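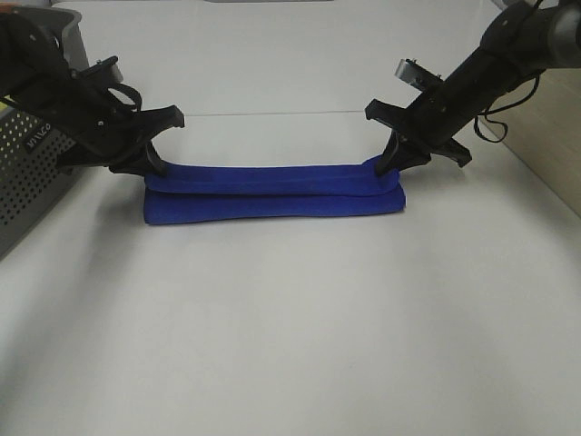
Dunmore wrote under my post on the old board that I should not buy the Furo kit before I ask what comes in the box and what I must make myself, and I think this is fair, so I ask it here.

I want a two-arm kit for folding small towels and cloths. It is for a training course at a vocational school, so the students will also repair it. The Furo two-arm set from Wodetti is in my budget, if I leave out the support plan. The plan costs 49 per month and the seller says it is "strongly recommended". My questions are these. Does the set need the plan to work at all? And is the gripper suitable for soft cloth, or will it only hold boxes and blocks? My table is white and smooth, I don't know if this matters.

Posted June 2023

nultley_bench
We have used the set since November. The plan is not necessary. Without it you can still record your own movements and play them back, and you can train on your own computer if it has a good graphics card. What you lose is the ready-made folding program and the fast answer from support (without the plan we waited 19 days for one email).

For the gripper: yes, it holds cloth, but thick cloth is easier. With microfiber towels, let both arms take the ends and keep the towel as a flat strip before the next fold. If one finger pushes down too hard, the top layer slides over the lower one and the ends don't match anymore. We solved this by making the last part of the movement slower. Thin cotton napkins are a different story, there the fingers often take 2 layers when you want only one. We bought softer finger tips for 88 and they helped a little, not so much as I hoped.

The smooth table is a small problem. The cloth moves when you pull it from one side. It is fine if both arms pull equally.

Also fix the cables well at the wrist. Leave enough length for turning, but check that the loop can't catch on anything at the side of the table.

furo_user_B
don't buy, too slow. I fold faster by hand

tallpine
The answer from nultley_bench is good, I only add something about the repair, because you mention students. The joints can be changed one by one and the screws are normal sizes. The manual shows the left arm only, so for the right arm you must think everything in mirror. My group mounted one joint the wrong way and the arm refused to start until we turned it.

Before you order, ask Wodetti in writing if the table clamps are included. In my order they were not, and the shop page was not clear about it. The power supplies were in the box, one for each arm.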